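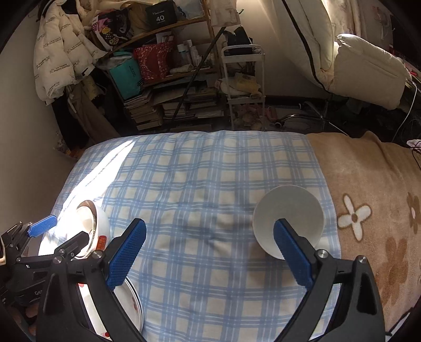 Stirlow / Plates and bowls

README, version 4, August 2025

Hello, and thanks for unpacking the folder before asking me what's in it. Stirlow is a set of 700 pictures of ordinary crockery being sorted, stacked, tipped over and put straight again on soft surfaces. I started it out of pure nosiness about how plates and bowls sit on cloth, and it grew (as these things do) until Bello Anozie told me I couldn't keep sending it round as a zip called "dishes_new_new" and had to write something down. So I'm writing something down.

If you only want the short version: it's plates, it's bowls, it's mostly white, and the folder names mean what they say.

What's in the folder

There are 4 subfolders:

bowls_tipped — bowls on their sides, in whatever company they happen to be keeping
bowls_nested — bowls sitting inside one another, neatly or otherwise
plates_overlap — plates lying partly across other plates
mixed — anything with both, plus the ones I argued with myself about

Next to those is a text file called notes.txt, with one line per picture. The line gives the filename, the kind of crockery, how it's lying and a word or two about the light. I wrote every line by hand, so the spelling wanders a bit. "Plaid" and "checked" mean the same cloth, sorry!

The crockery

Nearly all of it is plain white or off-white round stuff, the sort you'd find in most cupboards. I like it that way. A white bowl on its side is surprisingly hard to tell from another white bowl on its side, and the only help you get is the foot, the rim and whatever is printed on it. In the first picture there's a bowl with a small orange-red label on its outer wall and another with its round base facing you, and I've written them up as "labelled" and "plain". The plate with the red dotted pattern goes down as "dotted". That's the whole naming system, so please don't expect anything cleverer further in.

I don't record makers. Ragnheiður Toft asked whether I'd add a column for them, and I did try for an afternoon, but half my own crockery came from a box at a jumble sale and I'd have been guessing. A guess in a column looks just as solid as a fact in a column, so out it went.

How I describe the way things are lying

I use a handful of words and try to stick to them.

Upright: standing on its base, mouth up.
Tipped: on its side. If you can tell which way the mouth faces, I say so (left, right, near, far). If you can't, I leave it blank.
Upside down: you can work that one out.
Nested: one inside the other, same way up.
Overlapping: plates only. The upper one covers part of the lower one and you can still see some of both.

Upper and lower are about which plate covers which, and have nothing to do with how near the top of the picture it is. I got that wrong in my earliest notes and had to go back through the lot in December with a pot of tea and a bad temper.

I haven't tried to say how anything came to be lying the way it is. Each line describes a single picture and stops there. If you find a note along the lines of "about to roll", that's me getting carried away, and you can treat it as decoration.

The cloth

Plaid, blue and white, and I'm fond of it. It does make life harder for anybody trying to trace the edge of a plate, what with all those straight bands running up to a round rim and vanishing underneath. It wrinkles too, and a wrinkle with light on it can look very much like the lip of something. I thought about ironing. I did not iron.

Other bits and pieces turn up at the edges. In the bowl picture you've got a tan fleece blanket with a white-and-brown flower pattern along the right, and a white puffer jacket hanging up at the back. None of that has a line of its own in notes.txt. If you'd like to add soft furnishings, go ahead, I'd love to see them done properly.

Light

Daylight wherever I could get it. Some of the pictures have strong patches of sun, strong enough to wash the pattern out of the cloth, and white crockery in white light loses its edges very quickly. I've marked those "bright" in the notes. Where half a plate is shaded and the other half isn't I put "split", and those are my favourites to look at, if not to work with. The overlapping plates with the dark red round emblem are a good case: most of the upper plate sits in grey shade while its left rim is brightly lit, and the lower plate only gives you a crescent along the top and left.

The emblem itself is written down as "red ring, angular characters". I haven't tried to read it. If you can, tell me what you think it says and how sure you are, and I'll put both in.

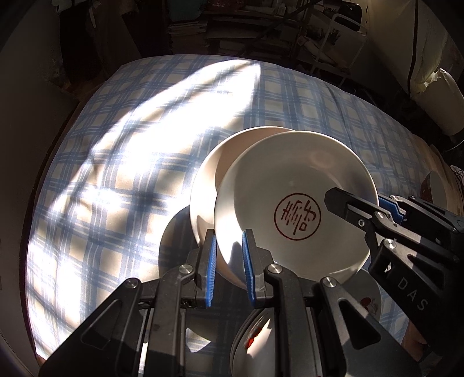 Things I know are wrong

There are 7 lines in notes.txt where I've swapped cream and off-white. I know which ones, and I keep not fixing them, because every time I open the pictures I change my mind again. Treat pale colours as a general hint.

The mixed folder is too big. It has 100 pictures in it, and a good few could live in plates_overlap without anyone complaining. Bello has offered to go through it. I've said yes, and I've bought biscuits.

Shadows aren't marked at all. A curved shadow beside a plate can pass for the edge of another plate at a glance, so do look twice before you count anything up.

What it might be good for

I've used it for practising my own descriptions, and Ragnheiður has used it to settle what "tipped" means to different people (quite a lot of different things, as you'd imagine). You could use it for sorting exercises, for drawing practice, for testing whatever you've got that looks for round things on a stripy background. It would be a poor choice if you need coloured crockery, glassware, mugs or anything with a handle. I have plans for mugs — they're called Brikness, and so far they consist of an empty folder.

Using it and passing it on

Please do both. Keep notes.txt with the pictures, as the filenames make no sense without it. If you change a line, put your initials at the end of it so I can tell your opinions from mine. I'd rather you didn't crop the pictures and pass them on under the same names, as that has already caused one very confusing week.

Corrections, grumbles and better words for "split" all go to me. I answer most things in the evening, once the washing-up is done.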